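Orkuvar room-tidy set, gripper comparison. Last edited 10 Jan 2022.

## What this is

Recordings of a two-armed rig putting litter into a bin in a furnished bedroom. The set was made to compare fingertips and wrist cameras under the same task, with the same controller throughout. It is a small set and was never meant for training a general policy. Use it for grasp scoring, for checking failure labels, or as a held-out test for models trained on the larger Vunel recordings.

The room has a carpeted floor, a bed, a nightstand with a lamp, and a sofa. The bin has a black liner folded over the rim. Wrappers are the main object class, as they were the hardest to hold in the October bench trials: thin, shiny and quick to slide out of a narrow grip.

In the head view below, the left gripper has a wrapper at the front edge of the bin and the right arm is beside the sofa.
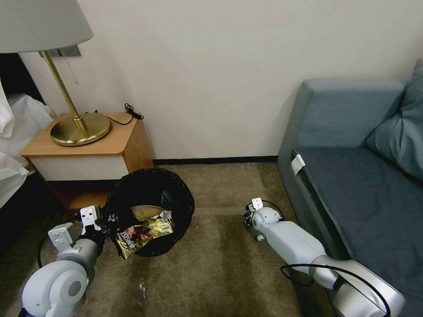

## Contents

| Item | Value |
|---|---|
| Episodes | 1,466 |
| Episodes held out for test | 200 |
| Longest episode, in control steps | 700 |
| Views | head, left wrist, right wrist |
| Arm state | joint position, joint velocity, gripper opening |

Each episode is one folder. Video is stored per view, and arm state is in a single table indexed by control step. Head video is the reference clock; wrist video is resampled to match it.

## Gripper variants

Two finger types are compared:

- `bracket` – white bracket-shaped fingers. Wide contact, poor at getting under anything flat.
- `point` – black pointed fingertips on a metal linkage. Better on edges and corners, but tends to pinch carpet pile if the approach is too low.

The variant is set per arm, so an episode can have one type on the left and another on the right. Read `finger_left` and `finger_right` from the episode header. Do not infer them from the folder name, which was changed part-way through collection.
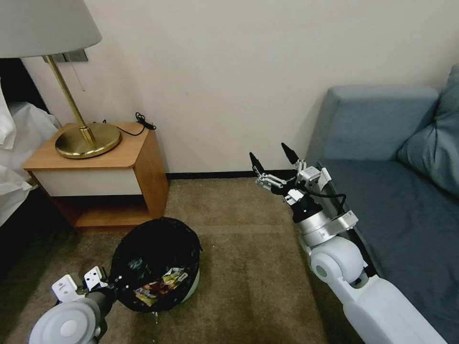 *Head view, mixed fingers: `bracket` on the left arm beside the bin, `point` on the right arm, open.*

## Labels

`grasp_ok` is set by hand from the wrist video. `drop_ok` is set from the head video and means the object is fully below the rim at the last step. An object resting on the liner fold is marked `drop_ok = 0`, even if it would probably have fallen in later.

`slip` marks any visible movement of the object in the fingers after closing. Two people labelled the test episodes separately – disagreements are kept in `slip_b` and have not been merged.

## Known problems

- Cables on both arms can cover part of the wrist view at full wrist roll.
- Shiny wrappers wash out under the ceiling light. Depth is not supplied for this reason.
- Bin position is not fixed and was not measured. Estimate it from the head view.
- Gripper opening on the left arm reads slightly high after a restart. The Lightfoot controller log has the raw values.

## Loading

```
python load.py --root ./orkuvar --split test --views head
```

Add `--finger point` to keep only episodes where at least one arm has that type. Drodbridge users need the older reader in `compat/`, as the column order differs.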